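Rilton Phone Case Chores: data card and README

Two arms, one white table, and a job most of us do with our thumbs while talking to someone else.

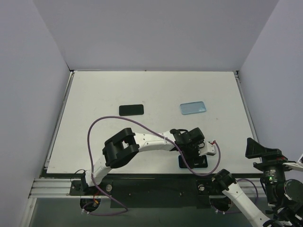
A remark that came back with the first review of this card was that fitting a phone case is hardly a chore at all, and that Nazari would sooner see a machine clear a draining board before getting excited about rubber corners. Fair enough, and we'd like to see the draining board too! But small, fiddly jobs with slippery things are what fill a working day on a repair counter or a packing bench, and a machine that can't manage them isn't going to be much use at the sink either. So we started with cases.

What is in the set

Rilton holds 656 recorded attempts at phone and case handling, done by two table-mounted arms under human control. A person drives the arms by hand and the arms copy. Nothing in the current release was done by a trained policy working alone. Those runs are kept apart in the Cloller results folder, and they are a humbling read.

The attempts are split over 4 tasks:

pick_phone: lift a phone lying flat and put it down in the middle of the table
pick_case: the same with an empty case
fit_case: bring phone and case together and press until seated
sort_pair: move phones to one side and cases to the other

The largest share is fit_case, 265 attempts, and it is the one we'd point you to first. The other three were recorded partly as warm-ups, but they have proved handy for testing grip strength, so please don't skip them.

Why flat things are hard

Try picking up a phone from a smooth table without sliding it to the edge. You tip it with a fingernail, or you squash it a little from the sides and let your skin do the rest. A gripper with stiff fingers has neither trick. It has to come down square over the long sides, low enough to catch them and high enough not to scrape, and a few millimetres either way means a phone that skates off across the table.

A black phone on a white table is at least easy to find. A see-through case is another matter. The light goes through it, bounces off the corners, and the edge a camera would like to follow comes and goes as the arm moves over it. We love this problem. It is such an ordinary object, sold on every high street, and it upsets depth sensing in ways a coffee mug never does.

Then there is the press. People fit one corner, then the next, and feel for the small give when it seats. Our operators had to do this by eye, and you'll notice long pauses in the recordings where someone is plainly making up their mind. We left the pauses in.

Can machines do this yet?

Partly. The Naltell baseline, trained on this set only, picks up a phone well when it starts near the middle of the table and lies straight. Turn it at an angle and things get worse quickly. Cases are picked up less often than phones. Fitting is still mostly a near miss: the two parts meet, the corner sits proud, and the arms let go as if the job were finished. That last habit bothers us more than the misses do, and we'd be delighted if somebody found a good way to teach a model to check its own work.

We don't think any of this is ready for a shop floor. A person with a week's practice is faster, gentler and able to notice that the case is for the wrong phone. What has changed is that the failures now look like a beginner's failures, where the first runs looked like a dropped tray. That makes us hopeful.

Labels

Each attempt carries one of three marks: done, part done, failed. Part done in fit_case means at least one corner is seated at the end. The marks were given by watching the recording through, and where the view of the corner was blocked the attempt is marked failed and flagged "unclear" in the notes column. Please read that column before you train on the labels. We know of 16 attempts where two of us disagreed, and those have both marks recorded.

Known problems

Arms block the view. A forearm crossing the table can hide the very phone it is reaching for, and no amount of fiddling with the fixed view cured this.

Cables get in the way as well. They loop above and behind the arms, and a model can learn to lean on where the loop hangs. If you train on pictures, try masking them.

The walls and table are pale and plain. A model that does well here may fall to pieces on a kitchen worktop with crumbs on it. We would expect it to.

There is very little variety in the phones. No folding ones, no cracked ones, no wallet cases with a flap.

Getting started

Unpack the archive and open tasks.csv first. Every row gives the attempt number, the task name, the mark and the notes. Recordings sit in one folder per task, with the arm positions in a matching text file. Attempts keep their original numbers, so there are gaps where spoiled recordings were taken out.

For a quick first look, train on pick_phone and test on pick_case. It takes an afternoon, and it shows how much of the skill carries over when the object turns see-through.

Planned next

More angles, more cases, and a fifth task in which the case has to come off again. Taking one off is a good deal nastier than putting it on, as anyone with short nails will tell you. Draining boards are on the list after that.

Corrections to labels are very welcome. Send the attempt number and the mark you would give it, and we'll add yours beside ours in the next release.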